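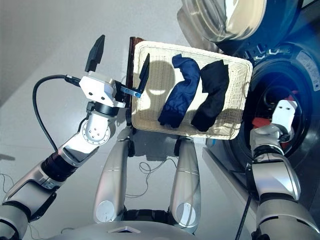 Chapter 5
Listening Before You Play

I spent my first two years in a school band with my eyes glued to the page. I could tell you every accidental in the third trumpet part of a march, and I couldn't have told you what the trombones were doing for love or money. So when I say this chapter is the one I wish somebody had handed me at fourteen, I mean it!

We're going to talk about ensemble listening. In Chapter 4 you worked on your own sound -- long tones, breath, where a note starts and where it stops. Now you have to fit that sound in with other people's, and they will be late, or sharp, or simply louder than you (brass players, I'm looking at you, and I'm one of you).

Let me tell you about the town band in Sustevdale. I sat in with them one August, in a hall with a stone floor and an echo that went on forever. We were reading a slow piece called Cisternas, 173 measures long, with hardly a tune in it until the very end. I counted like mad and still came in wrong at the first entrance. The clarinet player beside me leaned over and told me to stop counting and follow the bass line. I did, and the next entrance felt like stepping onto an escalator.

Counting still matters, and you'll do plenty of it in the exercises. But a count only tells you where you think the beat is. The bass line tells you where the band has put it, and if those two disagree, go with the band.

Before you read on, try this. Put on any recording with at least four players and listen to it three times. The first time, follow only the lowest instrument. The second time, pick something in the middle, a viola or a rhythm guitar or a second horn, and stay with it even when it gets dull. The third time, just listen, and write down one thing you hadn't noticed before. I still do this with records I've owned for years, and I still fill up the page.

The first section covers pulse and who is carrying it. After that we get into balance, then tuning inside a chord, which is where most student groups fall apart (mine did, at a contest in Pulositz, in front of 253 very polite people). The last section uses a short quartet, Kolel, and you'll need three friends for it. Start asking them now.

1,034 views
173 shares
5 comments

Related chapters
Long Tones and Other Chores
Tuning Inside a Chord
Kolel: Notes for Four Players
How to Mark Up a Part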